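Ticket: Front desk PC shuts itself off
Opened by: Siiri Hakala
Handled by: Niilo Vuorinen
Status: Waiting on parts

Hi Siiri, and thank you for such a thorough write-up, it saved me a lot of guessing! The old Dustow does start for me, but it quits after a few minutes, just as you said. The last processor reading I caught before it went dark was 98 degrees C, so I'm fairly sure we have a heat problem on our hands.

I took the cooler off to get at the processor and went over the green motherboard while I was in there. The memory is staying put for now, and so is the white power connector with its green, black and white wires.

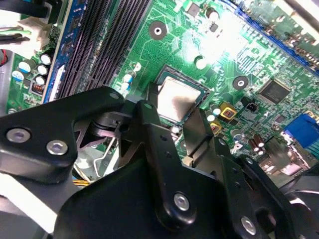
Before I put the cooler back I'd like fresh thermal paste and a new set of mounting clips, and Róisín has kindly ordered both from Leinonen. Your files are on a separate drive (250 GB, plenty of room left), and I've copied them to the shared folder to be on the safe side.

Next: refit cooler, run for 30 minutes with the side panel on, note the temperature. I'd be happy with anything near 50 when it's idling. Please keep using the spare laptop until you hear from me.

Niilo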